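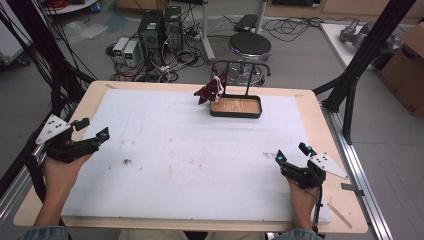
Brolenton workshop takes on table linen and serving ware

The Vornurano repair and reuse workshop in Brolenton has extended its intake to table linen and small serving ware, with the first items accepted on Friday. The service previously handled lamps and kitchen scales only.

Each item is assessed on a light wooden bench table under a white sheet, which shows up loose fibres, flaking finish and residue. Cloths are checked for colour transfer at the hems, where dark dyes most often run into pale edging. Trays are checked for racking, split corners and movement where the handle meets the base.

Workshop coordinator Erick Nzioka said handled trays would be tested with a 2 kg load for 14 minutes before release. Metal handles that shift under load are refastened; wooden rims are reglued and clamped overnight.

The workshop processed 1,720 items last financial year, of which more than 120 were written off as uneconomic to repair. Written-off timber is cut down for splints and glue sticks.

Euan Imrie of Produm, which supplies the adhesives, said a water-based product had been specified for all surfaces likely to be near food.

Linen should be laundered before drop-off. Stained pieces will be accepted, but stain removal is not guaranteed. Items can be left at the Dow Street counter from 9 am. The counter closes for stocktake in December.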